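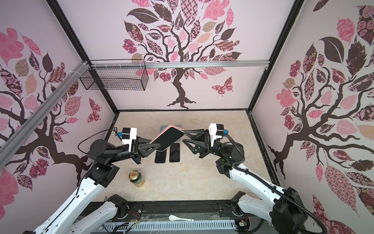

Tutorials / Two-arm handling

Passing a phone from one gripper to the other: how I label the handover

I've been teaching a pair of arms to hand a phone across, using a method we call Puvach, and the bit people always ask me about is the labelling. It's easier than it sounds!

Start with your demos. I recorded 377 of them at Meddale and threw out 36 where I'd fumbled the grip myself (my fault, not the arms').

Next, split each demo into 4 stages: pick, present, take, let go. The one to fuss over is "take". I mark it from the first moment both grippers have hold of the phone, and I step through slowly to find it – half a second out and the policy learns to let go too early.
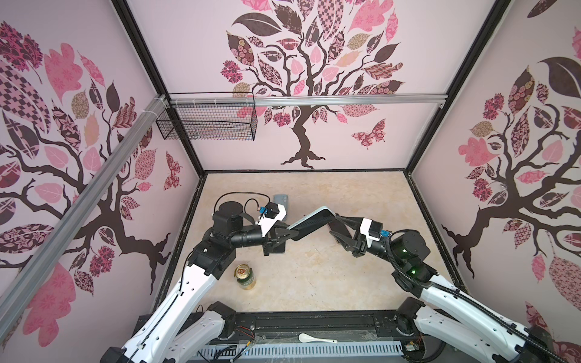

Then give that shared-hold stage extra weight in training. I started at double and stayed there. Leave your clutter on the table too, so the policy doesn't fall apart when there's a drinks can nearby.

Last job is testing. Run it with a phone at a different angle each time and write down which stage went wrong, because a plain pass or fail tells you very little. My best version managed 98 per cent on the take, and most of the misses were at the pick.

The label template is in the Azar folder, under April. Rename the stages if you like, but keep the order.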